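Flestow Household and Shop-Floor Chores Study
Progress report to the Michalski Fund, second period
Prepared by Jolanta Ziółkowski

1. Where we are

The question the fund gave us was whether a two-handed machine can take over small chores in a home or a stockroom yet, and if so which ones. At the end of the second period the answer is still mostly no, with a few chores moving toward yes. The first report covered wiping and folding. This one covers packing and unpacking, which takes up most of the hours in the small shops we visited and a fair share of them in kitchens.

Work ran from April on. We lost the better part of two weeks to a wrist fault on the left side and a replacement part that came with the wrong screws. The schedule in section 5 has been moved accordingly. Spending is within the approved amount, and the unspent travel money has been carried over.

2. The chores

Roman Sikora drew up the list after spending mornings at the Brukomico store on the corner of the market square, following the staff through opening and restocking. He came back with 30 separate tasks. Many were the same motion under different names, and we cut the list to 9:

Putting cans in a box
Taking cans out of a box
Setting a fallen can upright
Moving a can from the front of a shelf to the back
Opening a taped box
Flattening an empty box
Bagging loose fruit
Wiping up under a removed item
Sorting returns by size

The first three are well under way. Shelf work has started. Opening a taped box has been tried by hand control only, and we do not expect to report on it before the final period. The rest have not been started.

3. Cans and boxes

We kept the box low and open and used ordinary drinks cans. Both hands are available to the machine, though the left one does more of the lifting in the current version and the right is often used to steady or block. A person stays within reach of the stop button for every session.

An upright can on a clear table is the easiest case. With the hand coming in from the side, the fingers close around the body and the lift is usually clean. A can lying down in a box is much harder. The wall takes away the side approach, so the hand has to come over the top, and at that angle the thumb and the fingers compete for the same narrow space. If the can is up against a wall, one side of it cannot be reached at all until it has been rolled away. A store clerk does this roll with one fingertip and does not know she is doing it. We had to write it in as a separate step.

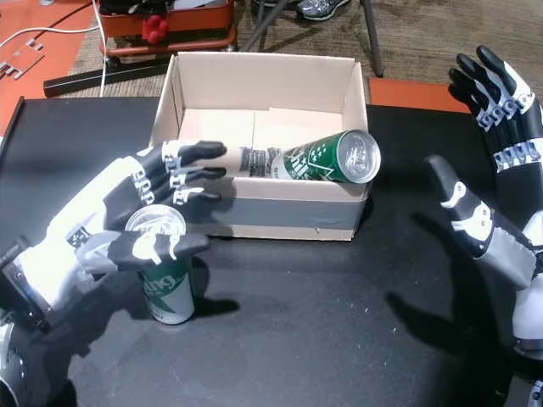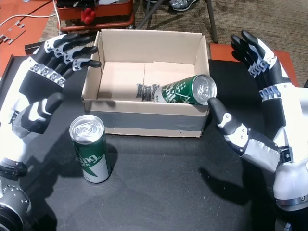
Can work at the table: one can upright, one on its side in the box.

Dariusz Krajewska read a draft of this section and wrote back that he would not pay for any of it yet. In his view a stockroom does not need a machine that can pack a can, it needs one that can pack a case of them before the delivery van has left, and he asked that the report give times as well as success rates. He also wanted to know what happens when a can is dented, which he says is a normal part of the trade.

Both points are fair. On time, the machine now takes up to 40 seconds to get a lying can out of a box, including the roll. A person does it in about the time it takes to read this line. Upright cans are quicker, but still slow enough that no shop would wait for them. On dents, we have no results. Dented cans have been added to the plan for the next period.

The most common failure is a light touch on the rim that turns the can a little, after which the planned grip no longer fits. The machine then either closes on nothing or pushes the can into the wall. Ksawery Pietrzak changed the approach so that it looks again after first contact, and we have seen fewer of these failures. It costs time, and we have left it in.

The box itself also gives trouble. Cardboard shifts when it is pushed. We have gone back and forth on fixing it to the table and decided against it, as a box in a shop is not fixed to anything.

4. Homes

Household testing has been limited to one kitchen in Postell. Counter height was fine. The lighting was not, and strong shadows from the hands confused the can finder in the late afternoon. We repeated the sessions at 10 in the morning and had less trouble. The family's view was that they would rather have help with the dishwasher. We have noted it, but it is outside the agreed list.

5. Next period

Finish shelf work, front to back.
Dented cans.
A full run of 20 cans from box to shelf with no one stepping in -- we have not managed this so far.
Start on flattening boxes.

6. Requests

We ask the fund to approve moving the wiping budget, which is finished with, to spare finger parts. The fingertips wear faster than we planned for, mostly from rubbing on box edges. Hipólito Echeverría has the parts list and the supplier's quote and can send both on request.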